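Forum index > Shipping & Packing > Supplies and Tools

Thread: Does a "low effort" tape gun save any time, or is it a new handle at twice the price?

Our Hokance rep wants us to swap every tape gun in the packing area for their new model. His pitch is that it cuts reload time by 50 percent. I've loaded a lot of tape guns and I can't work out where that time would come from. You put the roll on the hub, you feed the end under the plate, you pull, you go back to boxing. Somebody who has used the new ones please tell me what I'm missing before my boss signs for them.

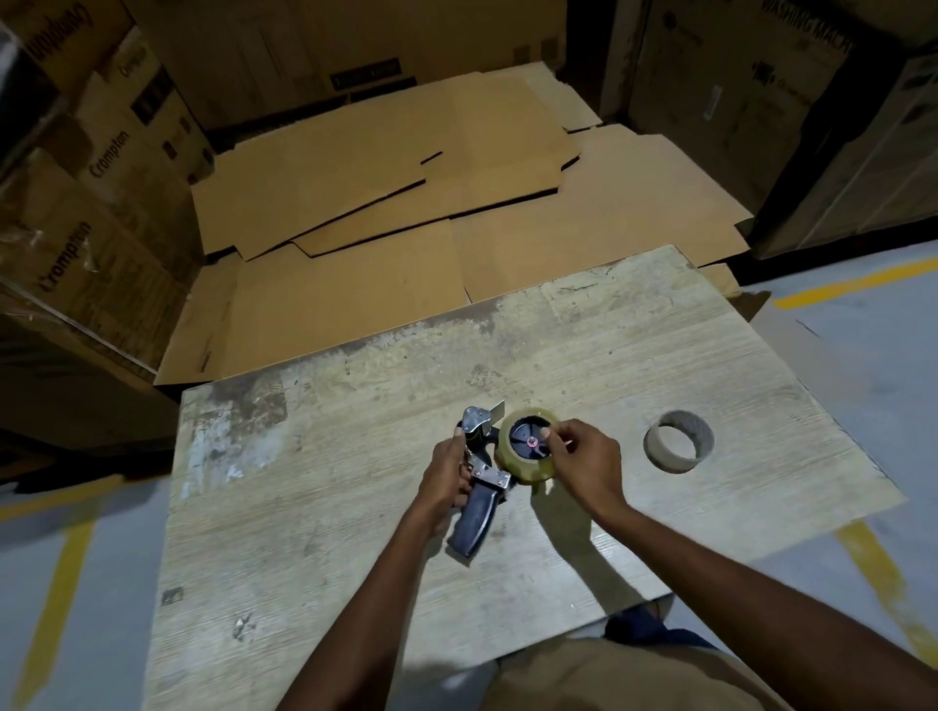

Albane Vasseur
Regular member | Joined in February | Posts: 80

To spell it out a little more. Our old guns are the plain kind, metal side plates and a plastic pistol grip. Push the roll on over the hub, sticky side facing the right way, and thread it. A new hire takes a while over it the first morning and gets it backward at least once. By the end of the first week they can do it while talking to you.

So half of what? If it takes me a few seconds, I get a couple of seconds back, a handful of times per shift. The rep had a chart for this. The chart had no numbers up the side. I asked who they timed and he said "warehouse users," and then he told me about the grip.

I'm not against new tools. We moved to wider tape for the heavy cartons and that was worth it. But this feels like paying to fix the one part of taping that wasn't giving us trouble.

----

gluefoot

We have them. They're fine. The hub has a sort of spring collar, so you don't have to shove the roll as hard, and if your hands hurt at the end of a shift you might like that. Half the time, no. I'd say it's the same.

What does slow people down is losing the end of the roll. Fold a tab over when you take a gun off the line and half your problem goes away for free.

----

dockdoor13

Disagree with gluefoot. We got them at our place and I noticed it right away. I do mostly small cartons, so I go through tape fast, and the old ones used to chew up the side of my thumb. Maybe it isn't 50 percent but it's something. People on here love to say nothing new is ever any good.

----

Albane Vasseur

@dockdoor13 I believe you about the thumb. Was that the reload, though, or the cutting? Because if it's the blade side, a thumb guard is a lot cheaper than a whole new gun. And did your old ones get swapped for new at the same time? A brand new version of the old gun would feel nice too. Ours are years old and some of the springs are tired.

----

dockdoor13

Fair point, they were pretty beat. I never used a new one of the old kind. Still think the grip is better.

----

rollcount

There's your answer. Every test I've seen of this stuff puts a new gun against a worn-out one. Same thing with knives. They hand you a fresh blade and a dull one and ask which you prefer.

If you want to find out for real, get the rep to leave you one gun, buy one new gun of your usual kind, and put the same person on both with the same tape. Use your own tape. Reps bring nice tape. Soft unwind, never splits, and it costs a lot more per case than whatever you're running.

----

Albane Vasseur

He did bring his own tape! I didn't think about that. It was Bernora, which we don't buy.

----

rollcount

Well then.

----

pallet_jill

Jumping in from the small business end. I ship out of one room and I bought a Festeck gun because a video said it would change my life. It jammed from the first roll. Turned out I had the roll on the wrong way around, so sticky side was facing the roller and it glued itself to the frame. My fault and I felt dumb, but there was nothing in the box to tell me either. Just a little drawing that could have been a snail.

So maybe before anyone pays for a fancy hub they could print an arrow on the thing.

----

gluefoot

A lot of them do have an arrow. It's molded into the plastic in the same color as the plastic, so good luck.

----

tom_in_receiving

My two cents on loading, seeing as we're here. Hold the gun by the metal up near the cutting head when you load it, and let the handle point down and away from you. People try to hold it by the handle like they're about to tape a box, and then they've got nothing to push against and the roll goes on crooked. Crooked roll means the tape walks to one side and you blame the tape. Do it on the table too. I see folks doing it in mid-air against their stomach.

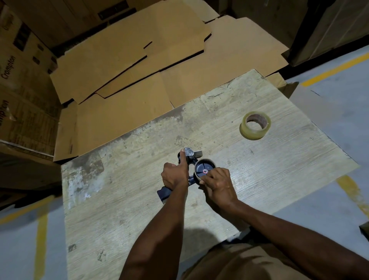
Mathis Deschamps

I don't buy the part about tape walking. I've had rolls seated perfectly straight that walked anyway. Most of the time the hub is too loose, so the roll wobbles when you pull. There's a nut in the middle on most of them. Snug it up a little. If it's too tight the tape drags and snaps, if it's too loose it overruns and you get a loop hanging off the back.

Loading on a table, sure. But I can't see that it matters where you put your left hand.

----

tom_in_receiving

It matters if you've got small hands or a stiff gun. But yes, check the nut. I'd check the nut second, because if somebody has the roll halfway on and you tighten the nut you've just hidden the problem until the next roll.

----

Mathis Deschamps

Most people who tell me they have a seating problem have a loose nut. I'll leave it there.

----

rollcount

You two could both be right and it still wouldn't make the Hokance gun worth it.

----

shelf_life

Has anyone run the cost? I did it on a napkin for our place. Six guns. Even if I give the rep his full 50 percent, what we'd save in a week is less time than we spend looking for the gun somebody walked off with. We tied ours to the benches with cord. Cost us next to nothing and people complained for a day.

----

dockdoor13

I would hate that. You can't reach the far side of a big carton with a cord on it.

----

shelf_life

You can if the cord is long enough. But okay, the guys on oversize hated it too, so they don't have one.

----

Albane Vasseur

Small update. I asked the rep to leave a gun with us for two weeks with no tape, and he said he'd have to check. I also asked for the test the 50 percent came from. He sent a PDF which is the same chart in a different color. Still nothing up the side.

In the meantime I took one of our worst guns apart over lunch, scraped the old glue off the roller, cleaned the blade and tightened the nut (thank you Mathis). It pulls like new. I don't have a stopwatch result to show you, so take it for what it's worth, which by my own rules is not much.

----

pallet_jill

What did you use on the glue? Mine is still gummed up from the snail incident.

----

Albane Vasseur

Plastic scraper first, then rubbing alcohol on a rag. Keep your fingers off the blade while you're in there. Don't soak it, and let it dry before you put a roll on.

----

gluefoot

Cooking oil works on the really old stuff but then you have to get the oil off, and if you miss any the tape won't stick to the first few boxes. I wouldn't.

----

Mathis Deschamps

Oil on a tape gun is a terrible idea. Please don't anybody do that.

----

gluefoot

I said I wouldn't!

----

rollcount

Before I forget, if you do get the loaner, don't let the person who wants it be the one testing it. And don't let the person who hates it do it either, so that rules out Albane.

----

Albane Vasseur

Ha. I'll give it to second shift. They haven't heard any of this. I'm also going to ask Rozīte for a price on plain replacement guns, same kind we have now, so there's a proper comparison on the sheet when the boss looks at it. If the new hub wins I'll come back and say so.

----

dockdoor13

Looking forward to that post.

----

shelf_life

Ask them what the replacement blades cost while you're at it. Ours take an odd size and the blades are where they get you.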